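Tufa Planner – reviewed before you sign for two arms you may not need
Posted 2021-08-14 by Anastasia Gavalas
Filed under: Software, Purchasing

Bought: single seat, annual licence, $1,890
Used for: deciding whether to buy a two-armed robot for a prep kitchen
Rating: 3 out of 5, grudgingly

Every vendor I've dealt with wants to sell me the planning software before they sell me the robot, and I have come to treat this the way I treat extended warranties. Tufa Planner is at least sold by people who don't make arms. You load a robot, load a room, put some objects on a surface and find out what the thing can get to. Then it fills in a budget sheet for you. I trusted the first half of that more than the second.

Our case was dull. Cletent had quoted us for a pair of arms on a fixed body, and Plornton had quoted us for one arm on a rail. The Cletent quote was higher, and the sales pitch leaned heavily on the word "flexible". I wanted to know if the second arm would earn its keep on a single run of counter, handling small things like bowls, jars and bottles.

Setup took most of an evening. The arm files came in clean. The room didn't, and I gave up on matching our own kitchen and used one of the stock interiors, which are furnished like a display home. Changing the counter height meant digging through a menu called Fixtures, then another called Surfaces, and the value didn't stick until I'd saved and reopened. The manual runs to 157 pages and covers this on none of them.

Once it's going, the view from the robot's own body is the best thing in the package. You stop thinking about the reach figure on the spec sheet and start thinking about the far end of the bench.

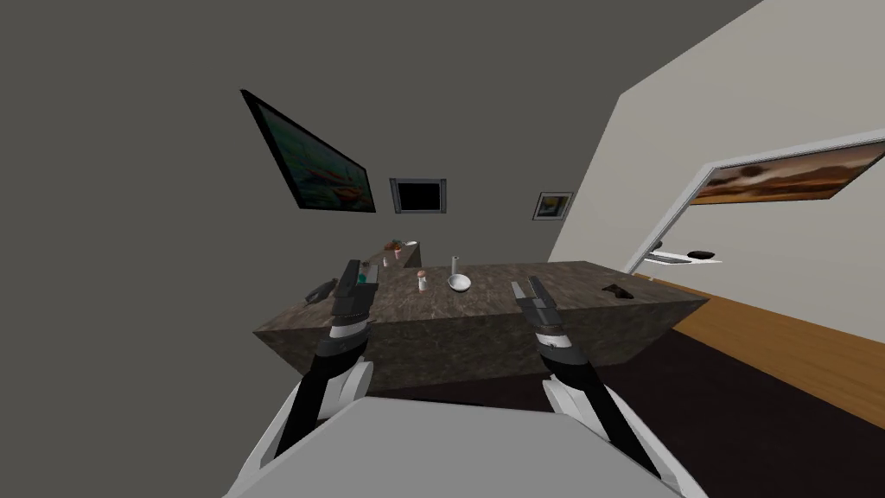 Two-arm layout in a stock room, seen from the body. Small white bowl near the centre of the counter, plant well back on the raised section.

I ran 17 layouts over the trial period. For anything near the middle of the counter, one arm did nearly everything in the simulation and the other mostly waited for it. The second arm mattered when an item had to be held while something else happened to it, such as a lid coming off. That is a real job, and we do plenty of it, but it's a smaller share of the day than the Cletent quote assumed.

Now the complaints. Grasping is far too kind. Jars get picked up in Tufa with a confidence I have never seen from a two-fingered gripper on a real bench, and there is no setting I could find for a greasy surface. Stone counters look lovely and behave like every other counter. If you're going to charge this much, let me make things slip.

The budget sheet is worse. It lists arms, grippers, a controller and a mount, adds them up and hands you a total in a nice green box. Guarding, electrical work, spare fingers, freight, staff training and the time somebody spends teaching it each new container are all left for you to remember. There's a blank line marked "Other". In our case "Other" came to roughly 2 times the price of the grippers, and I was being stingy. Please don't forward the green box to whoever signs your cheques.

I also tried Hemari, which is cheaper and does the same reach check with uglier rooms. It crashed often enough that I stopped using it, though the cost template was better organised and had separate lines for freight and training. I ended up copying those headings into my own spreadsheet.

Support at Tufa answered my two emails politely. The counter height bug is meant to be fixed in the October update, and I'll believe that when I've installed it.

Would I renew? Probably not. For one purchase it did the job: we've gone back to Cletent and asked for a price on the same body with a single arm fitted and the second mount left bare. They took a while to reply and the discount was smaller than I'd hoped. If you plan lines for a living, the licence may make sense – ask for a monthly rate first, and take your own tape measure to the bench before you believe any of it.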